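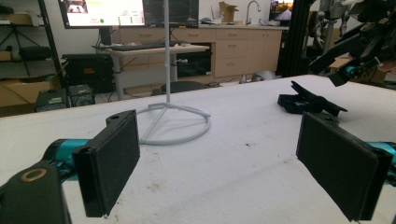 Totura, December

The Jovo bench cell is a two-arm station for light assembly and rack loading, built for shops where one person does a bit of everything and the same small motion eats up half the shift. We've been using ours on wire display stands, and we like it a lot!

You teach it by hand. The operator takes a gripper in each hand and does the job the way they always have, and the cell learns from those runs. No programming screen, no teach pendant, no waiting for an integrator to come back out. A new part usually wants up to 500 runs before the arms can take it on (our first rack took 437, which pleased everybody at the bench). 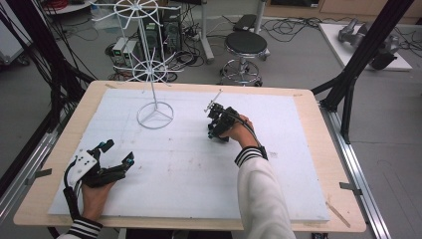
A white foam board over the tabletop makes a good work surface and is cheap to swap when it gets scuffed. Wire goods are fussy to handle, all thin rods and hoops and prongs, so the finger pads are flat and broad, and they unscrew for cleaning.

What changes for the crew is mostly the afternoon. People who used to load racks until their wrists complained now teach a part in the morning, check the arms' work after lunch and spend the rest of the day on repairs and odd orders. The folks who know the product best end up as the teachers, and they're good at it – they catch a bad grasp long before we do.

In the box
Two hand grippers with cables
Two arms with matching grippers
Spare finger pads, set of 12
Foam board, one sheet

Good to know
Grippers come in one size for now. Smaller handles are in testing at our Ratarar shop.
Allow a clear stretch of floor beside the bench for power supplies and the computer.
Spare pads ship separately under part 498.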